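Ferry passengers still waiting on refunds and a way off Makokha

Passengers booked on the Drurkitlow ferry line have been told that no sailings will leave Makokha before the middle of the month, and many of them are still trying to find out whether they will get their money back.

The company stopped its service in the last week of August after the harbor authority withdrew permission for its larger boat to dock. The smaller boat kept going for two more days and then stopped as well. Drurkitlow posted a short notice on its website and put a paper copy in the window of its ticket office, which has been closed since.

According to the harbor authority, 2,229 people held tickets for sailings that did not run. Most were day visitors or people who could change their plans. Others had already crossed to the island and had return tickets for the mainland.

Bakari Mfinanga went over for his cousin's wedding and expected to be back at work the following Monday. He has been staying in a guesthouse above the market and paying for the room by the night.

"The wedding was lovely and I would have been happy to leave the morning after," he said by phone. "I have called the ferry office every day. It rings until it cuts off. I called the harbor and they told me to call the ferry office."

Mfinanga said the guesthouse owner lowered the price of his room after the first week. His employer has agreed to count part of the time as vacation and the rest as unpaid leave. He has a seat on a cargo boat that takes a few passengers when there is room, but that boat has put off its departure once already and he isn't counting on it.

The other way off the island is the airstrip at Givero, which has three flights a week on a small plane. Those flights filled up the day after the ferry notice went out. The airline keeps a waiting list at the desk, and people have to show up in person each flight day to stay on it. The bus from the market to Givero leaves before the desk opens, so those without a ride wait outside until it does.

Jeptoo Mugo was on the list for three flights before she got a seat. She was traveling with her mother, who uses a walker, and they were offered one place on two occasions and turned it down both times.

"They were polite about it," Mugo said. "They said one of us could go and the other could follow. My mother can't travel alone and I wasn't going to leave her there. The third time they had two seats together and we took them. We left a suitcase behind because of the weight limit."

The suitcase is with a shopkeeper near the airstrip. Mugo has been told it can be sent on when the ferry starts again.

She paid for the plane tickets herself and has sent the receipts to Drurkitlow by registered mail. She has also asked her travel insurer to cover the cost. The insurer replied that her policy covers delays caused by weather or illness, and that a carrier losing its docking permission is neither. She has asked for a review.

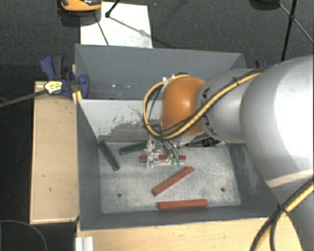

Idrisa Ogola has a different complaint, which is that the people who live on Makokha have been left out of the discussion. Visitors will get home in the end, he wrote in a letter to this newsletter, but the clinic on the island sends its patients across by ferry for scans and specialist appointments, and those appointments are being canceled one after another. His wife's was moved to next month. He would like to see the next boat that sails hold places for clinic patients before anybody else gets on.

The clinic confirmed that it has postponed appointments and said that urgent cases are being flown out from Givero. It did not say how many patients are waiting.

Drurkitlow has not answered our questions about refunds. The notice on its website says that tickets "remain valid for future travel" and gives an e-mail address for claims. Several passengers told us they had written to that address and received an automatic reply with a claim number. We have not heard from anyone who has received money.

The harbor authority's position is that it acted on an inspection. Teodor Coman, who speaks for the authority, said the inspection found problems with the loading ramp on the larger boat and that the company had been given time to repair it.

"The date passed and the repair had not been made," Coman said. "We can't let vehicles and foot passengers use a ramp that has failed an inspection. The company knows what it has to do, and when it is done we will send the inspector the same day if we can."

Asked why the smaller boat also stopped, Coman said that was the company's decision. The smaller boat passed its last inspection and is permitted to dock. He said he understood there had been a dispute over crew pay but that it was a matter between the company and its employees.

Two members of the crew, who asked us not to print their names, said they had not been paid for August. They said they would go back to work on the smaller boat as soon as they were.

There has been some talk of bringing in another operator. The Rarov company, which runs the mainland river crossing, has been asked whether it could lend a boat. It said it is looking at the request and that its boats are built for sheltered water, so any crossing to Makokha would depend on the forecast. If it does go ahead, passengers would have to buy a new ticket and claim the old one back from Drurkitlow.

Njoroge Mabula, who handles passenger complaints at the regional transport office, said people should file a claim with the company first even if they don't expect an answer. The office can take up a case 10 working days after that claim was made. He said the claim number from the automatic reply is enough to prove the date, and that people who bought their tickets in cash can use the paper stub.

Mabula said the office can order a refund of the fare. It can also order a company to pay for a place to stay, up to 100 a night in local currency, when a passenger was stuck partway through a return trip. It has no power over lost wages or missed events. Those have to go through the small claims court, and the court will want to see a letter from the employer.

He said the office had received a number of complaints that could not be processed because they had no contact details or because one form had been filled in for several families. Each booking needs its own form. People traveling on one booking can be listed together.

What to keep if you were booked on a canceled sailing:

Your ticket or stub, or the confirmation e-mail if you booked online.
The claim number from the company's automatic reply.
Receipts for rooms, meals and any other transportation you paid for.
A note of the dates you called the company, even if the call was not answered.

Complaint forms are available at the transport office and at the post office on Makokha. The post office can also send them on, and its mail is going out on the Givero plane. Forms mailed from the island should be counted from the postmark date, Mabula said, so a slow delivery won't affect anyone's claim.

The harbor authority plans to hold an information session for passengers in the waiting room at the mainland terminal on September 6, 2025, starting at 3 in the afternoon. The transport office will have someone there to help with forms. Drurkitlow has been invited and had not replied when this issue was put together. People on the island can listen by phone, and the number will be posted at the market and the clinic.

Mfinanga said he would be listening from the guesthouse if the cargo boat hasn't left by then. He has been told to be at the dock at five in the morning and to bring his own food and water.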